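Chapter 6
Hands That Hold: Grasping as a Team Project

What this chapter covers
Why gripping comes before lifting
Choosing a grasp for a long object
Setting up your club's first grasp trials
Sharing the work between the person at the keyboard and the person at the hand
Keeping a grasp log

Words to know: power grasp, pinch grasp, opposition, contact point, slip, spotter, grasp log

Before you read any further, pick up a pencil. Go ahead, I'll wait. Now put it down and pick it up again, slowly this time, and pay attention to what your thumb does. If you are like most of the students who have come through our workshop in Flotovdale over the years, you will find that your thumb was already moving into place before the pencil had left the table, and that you had given it no instructions whatsoever. Your fingers curled in from one side, your thumb came in from the other, and between them they settled the matter without troubling you.

A robot hand has none of that good sense. Every bit of it has to be put there by somebody, and for the next several weeks that somebody is you and your teammates. I have taught this unit more times than I can easily remember, and I still look forward to it more than any other part of the course, partly for the engineering and partly for the noise in the room the first time a hand closes on something and keeps it.

In Chapter 5 you worked with two-jaw grippers, which open and close like a pair of tongs. You learned how to set the jaw width, how to choose pads for smooth and rough objects, and (I hope!) how to keep your sleeves out of the way. A two-jaw gripper is a fine thing and plenty of clubs win plenty of ribbons with nothing else. But a hand with several jointed fingers can do something the jaws can't. It can wrap. Each finger bends at its own joints until it meets the object, so that one finger may be nearly straight while its neighbor is well curled, and the thumb can come across the top to press everything down against them. This pressing from opposite sides is called opposition, and you will see the word again and again from here on.

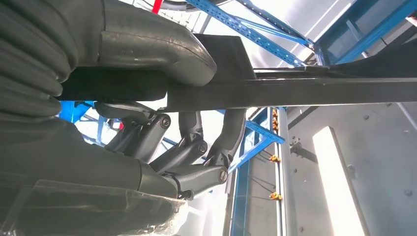 Long objects deserve a section of their own, and they are where we'll begin. A ball is forgiving. You can take hold of it from nearly any direction and it will feel much the same in the hand. A bar, a broomstick or a length of pipe is another matter, for two reasons. The first is balance. If you hold a bar near one end, the far end wants to drop, and the whole bar tries to turn inside the fingers. The second is reach. The far end of a long bar is a good distance from the hand, and a small twist of the wrist becomes a wide swing out there, wide enough to knock over a cup of bolts or catch a classmate on the elbow.

You can feel both of these for yourself with a yardstick. Hold it flat, at the middle, between your thumb and two fingers. Then slide your grip toward one end, an inch or two at a time, and notice how your hand changes what it is doing. Sooner or later you will bring in another finger, or spread the ones you have, or shift your thumb farther along the top. Write down where on the yardstick that happened. We'll use the number in Activity 6B, so please don't lose the page.

A story from the Laing Road club

My old student Azlan Mangundap went on to run the robotics club at Laing Road, a small and cheerful group that met in the back half of a storage building and shared its heater with a kayak rental. In his second year the club entered the Warommont Challenge, an event for school teams in which the robot has to take a bar from a rack, carry it across the floor and set it down on two supports. The rules allowed 20 minutes for each team, including setup, and most teams used up the greater part of that simply getting the hand to the rack.

Azlan's students had practiced with the bar held dead center. They had practiced it beautifully. Then, one afternoon in March, a girl on the team asked what would happen if the rack turned out to be a few inches to the left of where the rule sheet said it was, and there was a long silence, and then a great deal of moving of furniture. Out of 18 tries with the rack shifted, the hand kept the bar level in 13. In the other tries it held on, more or less, but the bar tipped and came down on the supports crooked, which counts for nothing at Warommont.

What they did next is the reason I tell this story every year. They didn't tighten the fingers. It was the first thing everyone wanted to do, and it's the first thing you will want to do as well, but a hard squeeze in the wrong place only holds the bar crooked more firmly. They went back and looked at where each finger was touching. They found that two of the fingers were landing almost side by side, close enough that they were doing the work of one. So they spread the contact points, moved the thumb a little toward the heavy side, and tried again. I won't tell you the score, as you are going to run the same trial yourselves and I'd like you to come to it fresh.

Working in pairs at the hand

Grasp trials are never run alone in our workshop, and they shouldn't be in yours. One student is the operator, who sends the commands. The other is the spotter, who stands where the hand can be seen clearly and says out loud what it is doing. Trade places every few trials. Some students fall in love with the keyboard and have to be coaxed away from it with snacks, and others would spot all day if you let them, but both jobs teach you something and you need both.

The spotter's job sounds easy and is a bit harder than it sounds. A good spotter says "second finger is touching, thumb isn't there yet," while a tired one says "looks fine." If you catch yourself saying "looks fine" twice in a row, sit down and have some water. When the spotter has to reach in toward the fingers, to place an object or take one away, the operator's hands come off the controls first, and the operator says "hands off" loudly enough to be heard over the rest of the room. The spotter answers "reaching." We've used those same words for years, and I'd ask you to use them too, even when there are only two of you in the building and it feels a little silly.
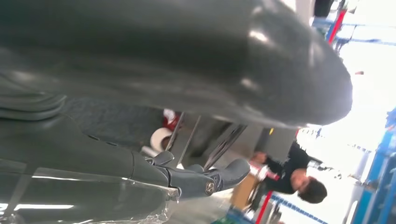 Figure 6.2 A student reaches toward the robot's finger during a working session. Clear plastic is draped over the lower part of the arm.

Talk to each other the whole way through. The quiet pairs are the ones I keep an eye on. It helps to agree beforehand on what to call each finger, and you would be surprised how much confusion a name can cause. The Pineo team numbered theirs starting from the thumb, their partner school numbered theirs starting from the other side, and the two groups traded notes for most of a month before anyone noticed. Put your numbering on a card and tape the card where both of you can read it.

Keeping the grasp log

Every trial gets a line in the log, including the ones that go badly, and most especially those. Your line should have the trial number, the names of the operator and spotter, the object, the place along the object where the hand took hold, which fingers made contact, and what happened. Leave a wide space for that last part. "Dropped" is not much use to you a week later. "Slipped toward the far end, third finger let go first" is worth its weight in gold.

Please write in pen. If you make a mistake, draw one line through it and carry on. I have a shelf of student logs going back to my first class, with coffee rings and crossed-out lines and one very good drawing of a heron, and I can still follow what nearly every one of those pairs was up to.

Activity 6A: Getting acquainted

You will need the hand, mounted and checked as described in Chapter 4; a light bar or a length of square tubing; masking tape; a marker; and your log.

1. Put a strip of tape along the bar and mark it every inch, starting from one end.
2. Find the balance point by resting the bar across one finger. Mark it with a star.
3. With the operator's hands off the controls, the spotter places the bar on the supports.
4. Close the hand slowly at the star. The spotter calls out each finger as it touches.
5. Lift by the width of your palm, hold for a slow count of five, and lower.
6. Fill in the log before you do anything else.
7. Repeat until you have 20 lines, trading jobs as you go.

Keep the bar at the star for all of Activity 6A. I know the temptation to slide along and see what happens, and you'll get to do exactly that in Activity 6B, with your yardstick page beside you. For now we want a good dull set of trials that all ought to come out the same. When a few of them don't, circle those lines and bring them to class, and we'll start Section 6.1 with whatever you have circled.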